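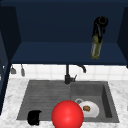
A bottle in the gripper in front of the open cabinet, in the Cletora kitchen.

Cletora is a simulated kitchen kit for anyone teaching a robot to tidy up, sold by Kołodziej and looked after by Bożena Czarnecka. I've been using it since November and I'm rather fond of it! You get a sink, cupboards, a few bits of food and crockery, and 12 ready-made chores to try. 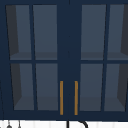
Doors are where I came unstuck (and where most newcomers do, I gather). The basic licence covers 500 runs a month, and I burned through 208 of mine just on opening and closing things — great fun, mind you. Kwok-wai Tseng wrote the door chores, and his notes are well worth reading before you start.
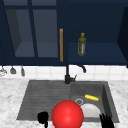

This page was last changed in November, by Elżbieta Cieślak.

The paid add-on, Arno, lets you swap the hands and move the bottle and food about. I'd get the kit first and see how you go.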